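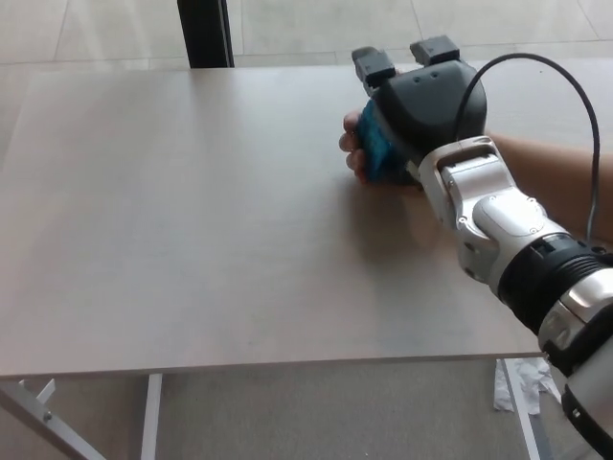 According to Helmi Räsänen, a choir that couldn't agree on a name had no business agreeing on a key, and she wished this minuted.

Martti wrote it down. He had been taking the minutes since September, when he had gone to the toilet at the wrong moment, and he had learned that it was quicker to write down what Helmi said than to ask whether she meant it. He put 'H.R. spoke about the name' and underlined it to look busy.

The trouble was the letter. The festival at Pelkonen had accepted them, which no one had prepared for. They had applied every year on the understanding that they would be turned down, and had grown rather good at being turned down; there was usually cake. Now there was a form, and at the top of the form was a box marked Name of Ensemble, and it had to be back by 17 May 2024.

'We have always been the Choir,' said one of the altos.

'There are 53 choirs going,' said Helmi. 'Shall we all be the Choir?'

Somebody suggested Gadance. It was a pretty word and it went round the room quite well until the basses asked what it meant. The soprano who had suggested it said it was sort of like cadence, but with more of a feeling of going somewhere. The basses thought about this. One of them said it sounded like something you took for your knees, and after that it was no use, because everyone over sixty had started to feel that they might like some.

Kedoser was proposed by the second tenors, who said it came out of an old hymn. Martti asked which hymn. They said it was more the general area of hymns. He wrote it down with a question mark and then, seeing the second tenors watching his pen, made the question mark into a sort of flourish.

'It sounds like a lock,' said Helmi.

'It's dignified.'

'So is a lock.'

They voted. The result was a tie, with several people voting for both and one for a short break. During the short break Martti ate two biscuits by the radiator and considered his position. He had joined to sing. He had a light baritone which had once been called pleasant by a woman on a ferry, and he had hoped to do something with it. Since the autumn he had sung perhaps a third of what was put in front of him, the rest of the time being taken up with motions.

Helmi came and stood next to him. She had conducted them for longer than he had been alive to it, and she conducted the way other people park, with a great deal of looking over the shoulder.

'You haven't said anything,' she said.

'I'm writing.'

'You can write and think. What would you call us?'

He looked at the room. The altos were putting their coats on and taking them off again, to make a point about the heating. The basses were humming the opening of the Lord's Prayer at what they believed to be a whisper.

'I don't know,' he said. 'What was the dog called?'

There had been a dog, years ago. It belonged to the accompanist and used to lie under the piano through everything, including the Brahms, and get up only at the exact bar where the tenors came in flat. It had never once been wrong.

'Kokico,' said Helmi.

She said it again, trying it with the weight further forward. Then she clapped her hands and told them all to sit down, and they sat, and she had them sing it on a falling third, sopranos first. It had good open vowels. The basses could get hold of the last one and stay there. Even the second tenors came in more or less where the piano was, perhaps from habit.

'Carried,' said Helmi.

'We haven't voted,' said the alto.

'You've just sung it. What did you think that was?'

Martti wrote 'Kokico' in the box in capitals. Underneath, in a smaller box he hadn't noticed before, the form asked for the meaning or origin of the name, for the printed programme, in no more than 199 words. He read it aloud. There was a long quiet.

'Put that it's traditional,' said the second tenors.

So he did. The hall in Pelkonen seated 700, and the programme went out to every seat. A retired schoolmaster wrote to them afterwards, enclosing four pages on the likely roots of the word and asking which valley they had collected it in.

Helmi wanted to reply that it was mostly found under pianos. Martti minuted that the letter had been received with interest, and moved on to the heating.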